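4.2 Naming light colors next to strong ones

The second task dealt with what people call a pale color when a stronger one lies beside it. Paint sellers have long known that a customer who takes home a chip called "blush" may describe the finished wall as white, gray or even peach, depending on the trim. Earlier work on color names has mostly used single patches on a neutral ground. Our interest was in ordinary words, chosen freely, with no list to pick from.

The 79 participants were all adults who spoke English at home and passed a standard screening for color vision. Each person saw the colors first alone and then in pairs, and typed whatever name came to mind. There was no time limit. After blank answers and obvious typing errors had been set aside, 2375 names remained. We grouped spelling variants ("grey" and "gray") but kept modifiers, so that "pale pink" and "pink" count as different answers.

The pale colors came from the printed ranges of two paint makers, Lulix and Fahy. The strong colors came from Naka, whose range is sold mainly for doors and furniture. The chips were matched to the screen by eye under one lamp, and small errors in that step are likely. We return to them in Section 6.

Pink and green gave the widest spread of names. Seen alone, the pink was called "pink" or "light pink" by most participants. With green beside it, the answers moved toward warmer words such as "salmon" and "peach," and modifiers became more common. The two colors do not need a straight shared edge to be read as a pair. In Figure 2, a bright green area with a curved lower boundary lies against a speckled pale pink ground.

Figure 2. Pale pink and bright green in a rendered image.

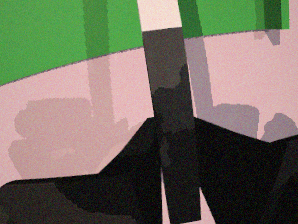

Teresa Hayes, commenting on an early draft, objected that the shift toward "peach" might have little to do with seeing. People who are asked to name the same pink twice may simply feel that a second, different word is expected of them. She suggested that half of the participants should have seen the pairs first.

We think the point is a fair one. The order was fixed for practical reasons, and the present data cannot rule out her account. One result does weigh against it. When the pale pink appeared beside a dull brown, in the same part of the session, 14 participants changed their answer, and most of those only added or dropped "light." If repetition alone were at work, the brown pairs should have produced new words as freely as the green ones did.

Modifiers followed a separate pattern. Seven participants used none at all in either part. The rest used them more with pairs than with single colors, and "pale" was preferred to "light" when the neighboring color was strong. The Trekix word list, which we used for grouping, treats the two as equal. Our participants did not, and we report them separately in Section 5.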